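Search this site Search
We use cookies to improve your visit. Accept / Settings

Teaching two arms to fit a gear

At Panulgate, the working day is counted in attempts. The firm is collecting examples for a learning system that should one day put small gear sets together by itself, and each example is one try at the same job: pick up a gear, carry it to the plate, lower it on to a pin. 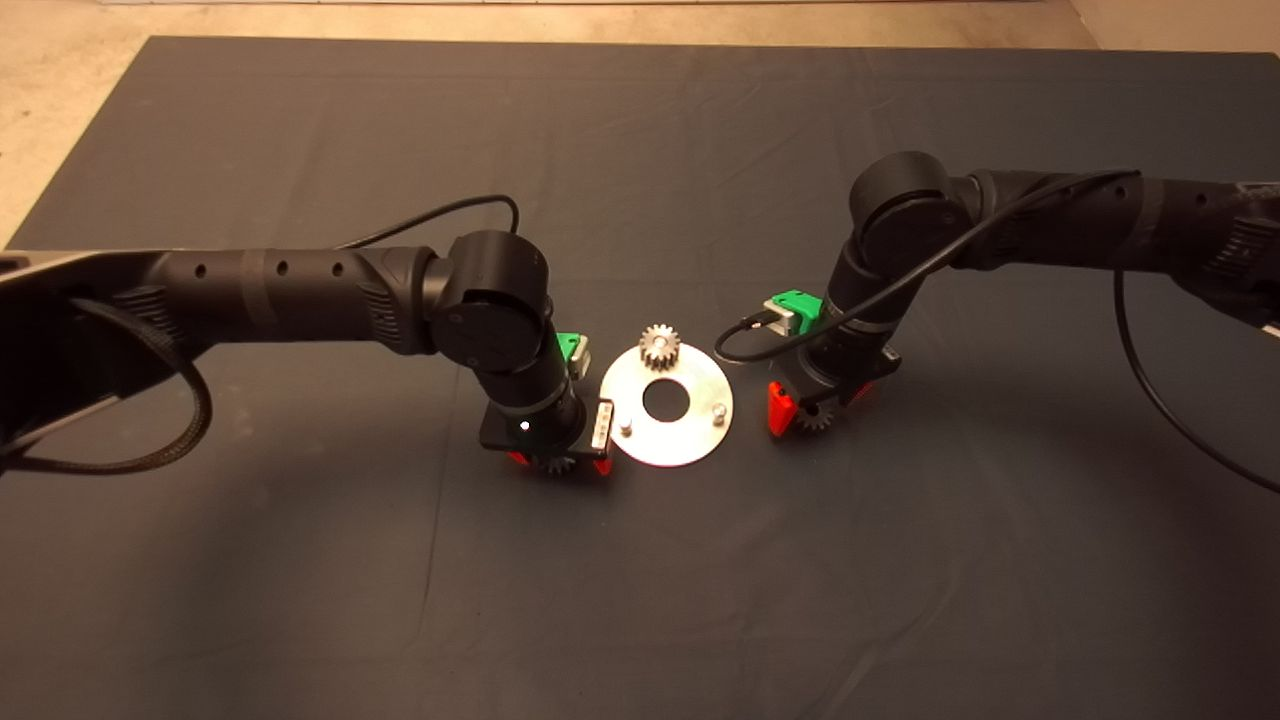 Wenceslao Navarrete, who runs the collection, wants 500 good examples before any training starts. He had over 100 when I visited. A good one needn't be quick. He keeps slow tries and clumsy ones, provided the gear ends up seated, and the failures go in a separate folder — they may be useful later.

Two arms make the work harder to record. If one waits too long for the other, the system may learn to wait as well. Navarrete asks his operators to keep both moving where they can, and to vary where the parts start.

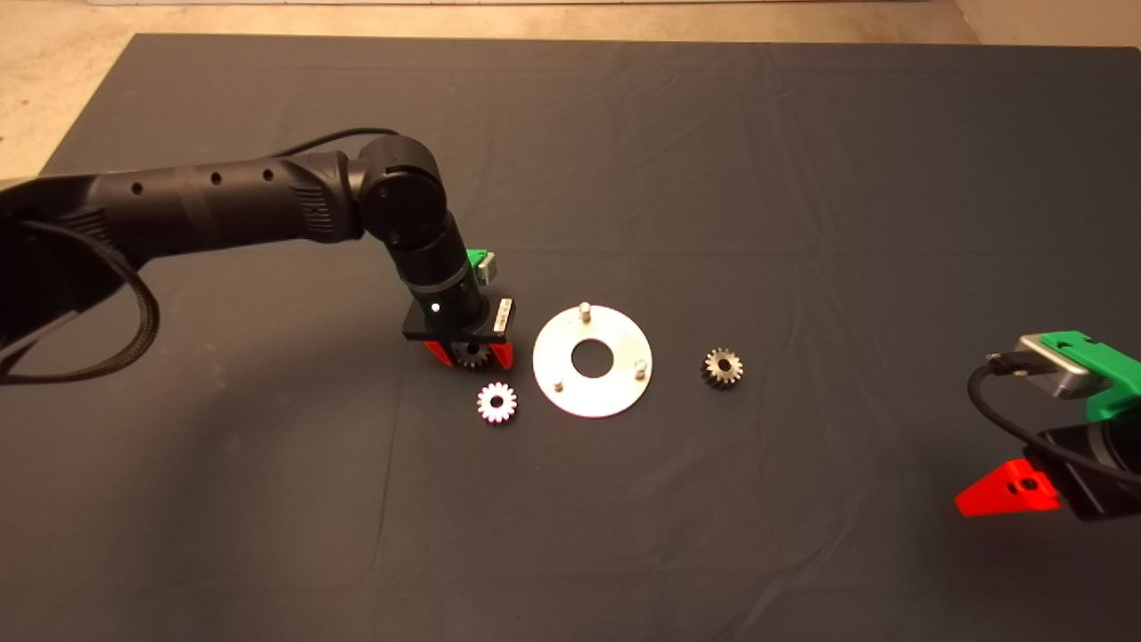 The first training run is planned for December. Until then the job is mostly patience, with a break whenever an operator's hands get tired.

Comments (2)

marlow_k: Does it cope if the gear is upside down?

Dasell fan: Would like to read a follow-up once it's trained.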